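Grudik Bench
@grudikbench · 18 October 2025

1/ I have compared two finger shapes for my small red arm, and I write the results here because in August some of you asked for them. The task is simple: take a toy brick, carry it to the blue box, let it go.

2/ Finger A is the Sultmont pattern, a flat plate with a grid of square holes. Finger B is the Väisänen pattern, solid and a bit thicker. Both are printed in the same red filament, with the same servo and the same controller settings.

3/ The box stays empty at the start of each run, and I keep the table clear between the arm and the box. A second object confuses my detection more than I would like.

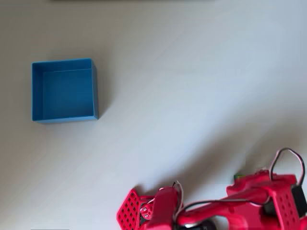

4/ Results

I made 918 attempts in total. With finger A, 508 of them, because I started with it and was slow to print the other. So please compare the rates and not the raw counts.

5/ Finger A holds better when the brick is a little turned. I think the holes let the plate bend, but I have not measured this. Finger B is more exact when the brick is straight, and it drops less on the long swing to the box.

6/ About the cameras: I use 2. The one from above is good for finding the box. The one from the side is the only one that tells me how high the brick is over the table, so please do not save money on this one.

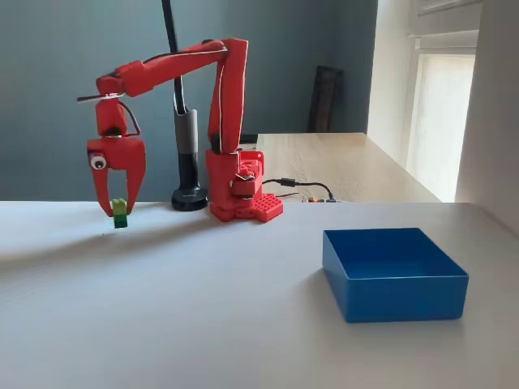 The side view also showed me a delay of 5 frames between the command and the closing of the fingers. I had blamed the servo for weeks. It was the controller – the Plisach firmware waits for a reply before it sends the next position.

7/ I turned this waiting off, and both fingers became better at once. This means my older numbers are a bit unfair to the servo, and I am sorry for what I wrote about it.

8/ For now I stay with finger A. Next I want to try a thin rubber layer on finger B. If somebody has done this already, please tell me which glue holds on PLA, mine comes off after one evening.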